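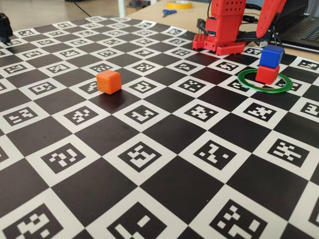 Orange cube on the black-and-white mat.

Date: 2024-12-29
To: Majali river list
Subject: Re: Objection to the gravel permit at Kosov

Dear all,

Thank you for the many answers before the holidays. I try to reply to the most urgent one first, and the rest will follow when I have read the annex again.

Somebody from the Gakodcombe group wrote:

> We have collected 388 signatures until now, most of them on paper.
> Can you confirm if the authority wants the originals or if scans are
> enough? Also, our members are asking why the objection speaks only
> about the lower site and not about the road. The lorries will pass
> in front of the school, and for many families this is the main worry.
> We would not like to sign a text where the road is missing.

About the signatures: the originals must be sent by post, and the scans can go by e-mail on the same day. Please keep a copy of each sheet. Last time two sheets were lost between the front desk and the department, and we had no proof that they existed. The rule asks for 500 signatures if we want a public hearing, so we are still short. The Flollari anglers promised to bring their lists after the New Year, but I have not seen them yet and I prefer not to count on them.

About the road: you are right, and I am sorry that it was left out. When we wrote the first draft, the company's plan still showed the lorries going along the old railway line. The new plan was put in the annex, page 61, with no notice to the villages. I have now added a paragraph about the school, the dust and the narrow bridge. Could a person who lives near the bridge please check if it is correct? I know the place only from two visits.

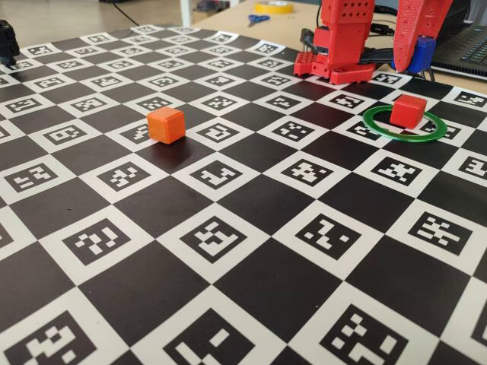
The other open question is the groundwater. The company writes that the wells in Kosov will not be touched, but its study uses measurements from April only, when the snow water is coming down and every well is full. We should ask for a full year of measurements, including the dry months. If any of you has written down the level of your own well in summer, even in a simple notebook, please send me a photograph of the pages. It does not need to be scientific.

I would also ask that we do not write on the social pages that the permit is "illegal". We do not know this. What we can say is that the consultation was not complete – and this we can show with documents.

There are 3 things I still need:

- a translation of the summary for the partner groups abroad
- a better map of the river bend, with the nesting bank of the sand martins
- somebody with a car who can take the paper sheets to the regional office

The new draft is in the shared folder, under the same name as before. Please write your changes in a different colour and do not delete the old sentences, otherwise I cannot see what was moved.

With good wishes for the new year,
the Majali working group on rivers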